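Tempo de leitura: 2 min

Quatro meses com as pinças de mão na triagem

Trabalho na triagem de devoluções da Arnamico, um armazém onde cai tudo o que os clientes mandam para trás: roupa, almofadas de viagem, embalagens abertas, cabos soltos. Desde abril usamos um par de pinças Verilano, daquelas que se seguram na mão e gravam o que fazemos, para depois ensinar o braço automático da linha dois. Estou rendido!

O que mais me surpreendeu foi o tecido. Pensava que uma peça mole ia escorregar sempre, e nas primeiras 40 tentativas escorregou bastante (culpa minha, apertava tarde). Depois ganha-se o jeito: aproxima-se a pinça a direito, fecham-se as pontas numa dobra e levanta-se devagar. As almofadinhas azuis das pontas agarram até malhas finas sem puxar fios.

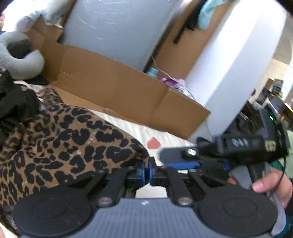

O que mudou na equipa

O Ikechukwu Tijani, que faz triagem há mais tempo do que eu, agora corrige gravações duas tardes por semana e foi aumentado por isso. Em julho gravámos 1577 recolhas. O braço já trata das caixas pequenas do turno da noite, que ninguém queria fazer, e as peças misturadas continuam connosco. Houve receio quanto aos postos, claro, e o Gerardo Tedesco pôs por escrito que não saía ninguém este ano. Gostava de ver isso renovado.

Defeitos: ao fim de uma hora o pulso queixa-se, e o cabo passa mesmo por cima da mão. Revezamo-nos de 40 em 40 minutos e assim vai bem. As pontas de substituição demoram a chegar.

Nota: 9 em 10. Voltava a escolhê-las já amanhã.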